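**Handout 6: Site Visit to the Skandley Demonstration Room**
Introduction to Robotic Manipulation
Instructor: Dougal Skinner
Visit date: November 14, 2024

Students should read this handout together with their own notes from the visit. The written report is due at the start of the next class meeting. Those who were unable to attend may base their report on the material below and on the sign-out copy of the Vestley workbook held in the department office.

## 1. Purpose of the visit

The first half of this course dealt with grippers as mechanisms: linkages, pivots, contact surfaces, and the forces that pass through them. The visit was arranged so that students could see such grippers used by hand on household objects, in a furnished room, under the direction of people who do this work every day. Our host was Rory Haldane of Rukora, who led the session and answered questions afterward.

The task chosen for the demonstration was the handling of small jewelry: bracelets, bangles, strands of beads, and similar items, with an open box as the container. The host described this as a sorting and storage task. It is a useful one for our purposes, as it brings together rigid and flexible objects of very different stiffness within a small working area.

## 2. The hand-held gripper

A hand-held gripper allows a person to do a task through the same kind of fingers a robot would use. The operator supplies the arm motion and the judgment; the gripper limits what the hand can do. Students who tried the training pair before the demonstration will recall how quickly the loss of touch becomes noticeable.

Two points from Lecture 4 apply directly.

- **Linkage.** The fingers are carried on linkages with visible pivot pins. In the report, sketch one side of the gripper and mark each joint. State which links you believe remain parallel as the fingers close, and give your grounds.
- **Contact surface.** The inner faces of the fingers carry blue pads with a textured surface. Consider what such a surface does for a round bead compared with a flat clasp. 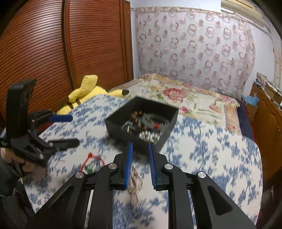 *Figure 1. Both grippers at the open box, with bead strands and a red cord bracelet on the blue-and-white sheet.*

The items in Figure 1 should be considered in groups. The bangle is rigid and keeps its shape wherever it is held. The strands of beads have no fixed shape at all; gripping one bead says very little about where the others will go. The cord bracelet lies between these cases. It is thin and flexible, and when it rests flat on cloth there is little height for the fingers to work with.

The supporting surface also deserves attention. Cloth gives way under the fingertips, which may help the operator get beneath a thin object, but it may also fold and be gripped by mistake. Mr. Haldane advised operators to approach slowly and to close the fingers only when both tips are in view.

## 3. Working with two grippers

Much of the discussion period concerned the use of 2 grippers at once. One may hold an object or steady the container while the other does the finer work. This raises questions of reach and of collision, particularly near the walls of a box, where a pair of open fingers takes up more room than a human thumb and forefinger.
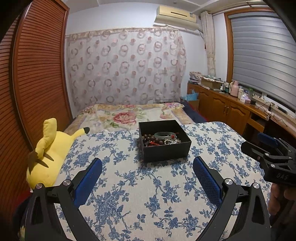
*Figure 2. The open jewelry box on the covered table, with the second gripper at right.*

Compare the box in Figure 2 with the width of the open fingers. For each of the following, describe an approach direction and say whether one gripper would be enough:

1. the pale green bangle toward the back of the box;
2. the strand of dark brown beads along the left side;
3. the small silver and white beads in the front corner.

Students should also comment on the furnished room as a place of work. A laboratory bench is usually cleared and evenly lit. A bedroom has patterned fabrics, furniture close at hand, and personal objects near the work area – all of which a vision system would have to separate from the items of interest. The Nic Aodha reading in the course packet treats this problem under the heading "Background and Object," and it should be cited where relevant.

## 4. Report requirements

The report should be 810 words in length, not counting sketches, and is marked out of 100. It must contain:

- a labeled sketch of the gripper linkage, one side only;
- a short account of the difference between handling rigid and flexible items;
- answers to the three numbered items in Section 3;
- one question that you would put to the host on a second visit.

Sketches may be drawn by hand. Please write your name on every sheet.

A second visit is planned for May. Places are limited by the size of the room, and students wishing to attend should give their names to Mr. Skinner in writing. Closed shoes are required, and bags must be left at the front desk.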